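Flomia opens its Predo bench to outside grippers, arms and controllers

MEDIA RELEASE
28/07/2024

Flomia has finished the first full round of trials on Predo, its simulated test bench for household robot arms, and is inviting outside teams to send in their own grippers and controllers for the next one.

Predo lets engineers put competing hardware through the same small, fiddly jobs in a virtual living room before anyone bolts a real arm to a real table. The first round ran to 3000 attempts across 60 object layouts, comparing two gripper designs and three controllers on one simulated arm. Every controller got the same layouts in the same order, and every attempt was logged whether it went well or went badly.

"We were itching to get to this point," said Seija Eskola, who leads the Predo program. "You can read a data sheet until your eyes cross and still have no idea how a gripper will behave when it meets a pencil on a flat tabletop. Now we can just run it, again and again, with the pencil in exactly the same spot - and then nudge it a little and run it all over again!"

The two grippers were a parallel-jaw model from Orlandini and a three-fingered design from Clestel. Both companies supplied geometry and force limits, and both agreed before the trials started that the results would be published whichever way they fell.

They fell in an interesting way. The Orlandini jaws were the steadier of the two on thin objects, and lost very few pencils between pick-up and put-down. The Clestel fingers had a harder time getting underneath anything that lay flat, but did noticeably better on lumpy, awkward things, car keys above all. Keys are a favourite with the Flomia team. The fob and the blades want to go in different directions, the tags splay, and a grasp that looks perfectly centred can swing as soon as the arm starts to lift.

Bowls were the other talking point. An empty bowl gave neither gripper much bother. A bowl with a jumble of things in it, some poking up past the rim, pushed both of them into odd approach angles, and 43 layouts built on that idea are now being kept as a separate set called the clutter group.

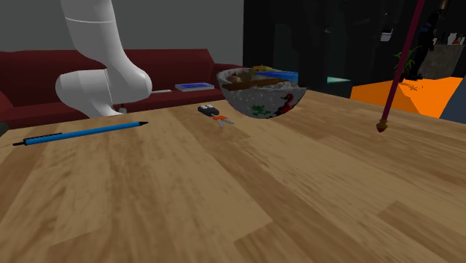 Noemi De Luca
Simulation Engineer, Flomia

De Luca built most of the rooms used in the trials, and she is cheerfully stubborn about keeping them untidy. The layout shown here has a white arm at the far side of a timber table, with a blue pencil and a set of keys laid out near a well-filled bowl. Behind it there's a red sofa, and a good part of the room on the right is left in deep shadow.

The shadow matters to her as much as the objects do. Early versions of Predo used an evenly lit grey room, and the camera-based controllers sailed through it. Once the team brought in patterned surfaces, strong colours and dim corners, the order of the controllers changed.

"I was thrilled, to be frank, although I had to be a bit diplomatic about it in the meeting," De Luca said. "One controller had been in front for weeks. Then we gave it some wood grain and a dark background and it started reaching for knots in the timber. That's a lovely thing to find out on a computer."

The three controllers are known in the report as A, B and C. A follows a planned path and takes one look at the table before it moves. B checks its camera view throughout the reach and corrects as it goes. C blends the two, planning first and correcting only in the last part of the movement. B was the most forgiving when an object had been shifted, though it was slow, and it tended to dither over the keys. C came out ahead on the clutter group with both grippers. A remained the quickest in tidy layouts and hasn't been written off by any means.

Camera placement turned out to be a bigger influence than the team had expected. A view from the front of the table gave the controllers a good look at the objects but often lost the fingertips behind the rim of the bowl. A wrist camera solved that and brought its own problem, with the bowl filling most of the view at close range. The next round will try the two together.

Corrado Palumbo, who works on the controller side, spent much of February going through the failures one at a time. There were 721 of them.

"I'd do it again tomorrow," Palumbo said. "You start to recognise them. There's the one where the jaws close a whisker early, and the one where the pencil rolls. We had been lumping those together as missed grasps, and they need completely different fixes."

Flomia is clear about what the results cover. Friction and contact in a simulation are approximations, and a ranking from Predo still has to be checked against hardware. Katia Valentini is setting up a physical table for that purpose, with real pencils, real keys and a bowl, and will repeat a portion of the layouts using both grippers. Her findings will be released alongside the simulated ones, including any places where the two disagree.

Teams wanting to join the second round can submit a gripper model, a controller or both. Small workshops and student groups are very welcome, and there is no charge to take part. Entrants receive the complete logs of their own attempts, plus the layouts, so they can rerun anything that looks strange.

Media enquiries and requests for the trial report: Cinzia Greco, Communications, Flomia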